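Print this page | E-mail this to a friend

Trading the car for the bike, one winter in

July 29, 2021

So I've been riding to work since November, and I've got opinions now! The trip is mostly the Nellholm path, which is gorgeous until the wind comes off the harbour and you're pedalling hard just to stay upright.

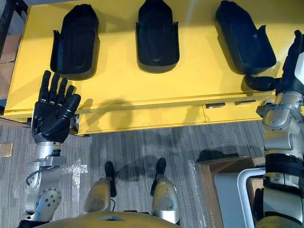
Curnero Social Riding Club – Members' Blog

I've clocked 1358 kilometres (the odometer says so, and I'm choosing to believe it). Spent $315 on tyres, lights and a rain jacket in a colour my kids call "highlighter". The hill up to Yupanqui Street still beats me some mornings and I get off and walk, no shame.
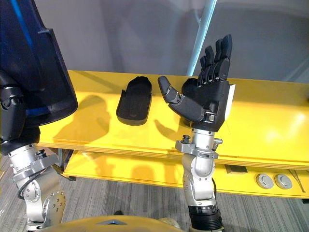
Sternoretti reckons I'm mad to walk it and should just fit a smaller chainring, and that any decent shop would do it while I had a coffee. Maybe! I did ask, and the quote was $197, so walking it is for now.

What I miss most about the car is the radio, oddly enough.

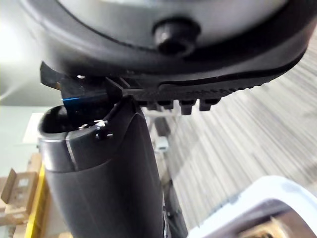

Metal and black, close up.

Next up is the long coast ride, if my knees and the weather both behave. Bring snacks, I never pack enough.

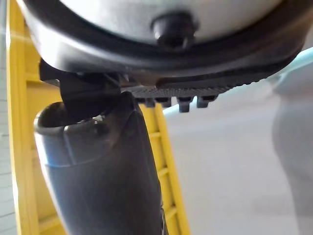 White on top, black rim below.

Print | E-mail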